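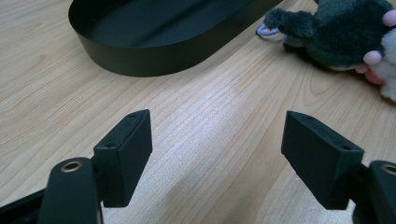
Mirjana Atanasov wrote to me in April that her first open game table went badly: six people sat down, two understood the rules, and the other four looked at their phones until the food came. She asked how I prepare a table at a small convention. I answered her by mail, and this page is the longer answer.

Home | Guides | Con Diary | Contact

How to Run a Learn-to-Play Table at a Small Con
By Joni Juntunen, April

Choose a game you have taught at least three times. Your favorite game is often too long. I look for one that finishes in 40 minutes with new players, and I ask the organizers for a slot of double that time. People arrive late and they also want to talk after.

Before the con
1. Play one round alone and speak the rules out loud. If you must open the rule book, write that rule on a card.
2. Sort the pieces into one bag for each player. At Daltbridge I had a deck of 262 cards in no order, and I lost the first part of my slot to sorting.
3. Send the organizers a short text for the program. Write the number of seats, the lowest age and the words "no experience needed."

At the table
Come early and set up the game as if the first round has already started. Put the sign-up sheet on the side where people walk. When all seats are taken, begin – do not wait for a friend of somebody who is still at the dealer hall.

Tell first how a player wins. Then explain one turn, and play that turn with open hands. Leave the special rules until they come up in the game. Aino Kokkonen teaches the opposite way, all rules first, and her tables at Prolville are always full, so my method is not the only one.

If one player knows the game well, ask this person to sit next to the youngest player and to help only when asked.

Ending
Stop ten minutes before your slot ends, also if the game is not finished. Count the pieces back into the bags while people are still seated. Write the name of the game on small papers and let the players take one home.

Related
How to Write a Panel Proposal
Packing for a Two-Day Con
Prolville Con Diary, Part 2
Cosplay Repairs with 46 Safety Pins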